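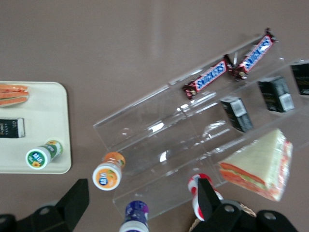 Adelmo Fabbri wanted to know why a shop robot costs so much when it only has two fingers, and whether it wouldn't be cheaper to buy the sweets and put them out yourself. I've had his question stuck on my wall since December and I think it's a brilliant one, because grown-ups who run shops ask exactly the same thing (usually while holding a calculator and looking a bit worried).

So let's go shopping for a robot! Pretend you run a little corner shop called Ladier. You sell chocolate bars, sandwiches, small bottles and the odd candy cane, and you'd like a robot arm to help you put things out on the counter. How do you work out what to buy?

First, what's the job?

I know, I know, you want to look at robots. Me too. But you have to start with the job or you'll end up with the wrong robot and no money left.

Make a list of everything the robot will have to pick up. Be really fussy about it. A Snickers bar is long and thin, with crinkly ends on the wrapper. A wrapped sandwich is a triangle, and if you squeeze it too hard the filling comes out of the side. A little bottle lying down can roll away. A small box is nice and easy until you stand it in a narrow slot with its friends on either side. And a candy cane has that hook, so where would you even grab it? Try it now with a pencil and two fingers of one hand, then with a banana. You'll find you change your grip without thinking. A robot has to be given a way to do that, and somebody has to pay for it.

Next to each thing, write down how heavy it is. Then find the heaviest one and put a star by it. Your arm has to be able to lift that one when it's stretched right out, which is much harder work than lifting it close in. (Hold a bag of sugar against your tummy, then hold it out in front of you. See?)

The arm

An arm is the big bit, and it's usually the thing people think of when they say "robot". When I did this sum for my own pretend shop I chose an arm called the Trisero, and it was priced at £2,342. That's a lot of chocolate bars.

What are you paying for? Mostly motors. There's one for each place where the arm bends or twists, and each one has to stop in just the right spot, again and again, all day. If it stops 2 mm too far to the left, a box might still go into its slot. If it stops a whole finger's width too far, it bumps into the side.

Bigger arms can reach further and lift more, but they cost more as well, and they need more room. Please measure your counter before you choose! Sit at a table, keep your bottom on the chair, and see how far you can reach with one hand. Everything inside that curve is your "reach". A robot has one too, and anything outside it might as well be on the moon.

The fingers

The hand on the end is called a gripper, and quite often you buy it separately, a bit like buying a doll and finding that the shoes come in another box. Rude, I think, but there's a good side to it. You can pick the gripper that suits your list.

Two-fingered grippers are popular with people on a budget. They open and they close. They can pinch a bottle, a box or a bar, and there isn't a great deal to go wrong. Grippers with more fingers can do cleverer things, but there are more little parts to look after, and I'd want to be sure I needed them. Some robots use suction cups instead, like the ones that hold a hook on a bathroom wall. Those like smooth, flat things. Crinkly wrappers can be a nuisance because air sneaks in through the wrinkles.

I put down a spare set of finger pads from Santoro at £39. Pads wear out just like the soles of your shoes, so don't leave them off your list.

The eyes

A small camera near the gripper lets the robot look at what it's reaching for. Your shop probably has some see-through things in it, and see-through things are sneaky! A clear plastic display stand shows you the table straight through its walls, and then it throws bright shiny streaks back at you from its edges. You and I can work out where the plastic is. A camera can find that tricky.

So here's something to put in your plan: try out the lights. Moving a lamp costs nothing at all, and it could help more than buying a fancier camera. Always try the free thing first.

The bits everyone forgets

My first plan for a robot had one line on it and it said "robot". It was a terrible plan. These are the lines I'd left out.

A table that doesn't wobble. If the table shakes, the arm shakes.

A big stop button, somewhere you can reach it quickly. You do not save money on this one, ever.

Practice things. Robots drop stuff while you're setting them up, and that includes sandwiches. I allowed £12 for things to practise with, and I'd use old, empty packets as well.

Electricity. It's plugged in, so it goes on the bill.

Somebody's time. This is the one that makes shopkeepers go quiet. A person has to set the robot up, teach it the job, wipe it down and sort it out when it gets in a muddle. If that person is you, you can't be serving customers at the same time – so your time goes in the sum even though nobody hands you a receipt for it.

Let's add up

Here's my shopping list so far.

Arm: £2,342
Finger pads: £39
Practice things: £12

Get a pencil and add those up. Now look at what's still missing. I haven't put in the gripper itself, or the camera, the table, the stop button, the electricity or the time! I left those blank on purpose so that you can find out the prices with a grown-up and fill them in. You'll see the total creeping up, and that's what a budget is for. It lets you see the creeping before you've spent anything.

Then leave a bit over. I call mine the Oops Pot. Something will need an extra cable.

Buy it or borrow it?

You don't always have to buy. Some firms will rent you equipment for a while, so you pay a smaller amount each month and then give it back. That's handy if you only need help in the busy season, or if you're not sure the robot can manage your sandwiches. But if you rent for years and years you might pay more than it would have cost to buy. My make-believe rental firm is called Cunance, and I like to draw two columns, one for buying and one for renting, and see which grows faster.

And now back to Adelmo's question. Would it be cheaper to put the sweets out yourself? For one tiny shop with one tiny counter, yes, I think it probably would! It only takes a few minutes to fill a stand by hand. A robot starts to make sense when the same job has to be done over and over, for hours, and the people have other things they'd be better at doing. So before you buy anything, time yourself. Lay out some pencils and rubbers in neat rows, get somebody to shout "go", and write the time at the top of your plan.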